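Robots on the closing shift, anyone else going through this?

Posted by marlowe_k, 9th October

Hi all, long-time reader here. I work at a serviced apartment place (60 units, mostly people in town for a few months) and management has signed up with Pivitz for a robot that resets the kitchens between guests. Clears the table, puts the spoon back in the drawer, wipes down. There are five of us on the turnover crew and we've been told no jobs are going, but our hours are being "looked at." I'd love to hear from anyone who has been through it, good or bad!

Reply from tansy_girl

We got ours in February, and I'll be fair to it — my knees are happier than they've been in years. What changed is the talking. We used to do kitchens in pairs, and now I do the bedrooms alone with earbuds in. I miss my partner more than I expected to.

Reply from LiamGoodall

Liam Goodall here, I train the crews at Jindska, so take me with a grain of salt. Before anything rolls into a real unit, we practice the jobs in simulated kitchens and let the cleaners say what's missing. This one is from our table-clearing set: 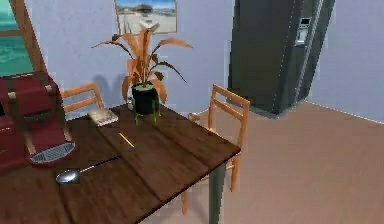 Practice kitchen 3, table reset: pencil, spoon and papers still out.

The pencil started a whole argument, and a good one. The software folks had it down as trash. One of our longest-serving cleaners said you never throw out anything a guest might have written with or on, you set it by the papers and leave it be. She was right, and she's now paid extra for two mornings a week to write those rules with us.

Reply from old_dishpit

With respect, Liam, one cleaner got a raise. What about the rest of the crew? Where I was, they brought in a Drorkovier unit and the evening shift went from six people to two by spring.

Reply from LiamGoodall

That's a fair question and I don't have a lovely answer. Some crews did lose evening hours. I'd push to get the hours in writing before the machine arrives.

Reply from marlowe_k

Thank you both, truly. I'm going to ask about the hours AND about who gets to write the rules — it hadn't crossed my mind that could be one of us. Tansy, could you message me about how they split up your pairs?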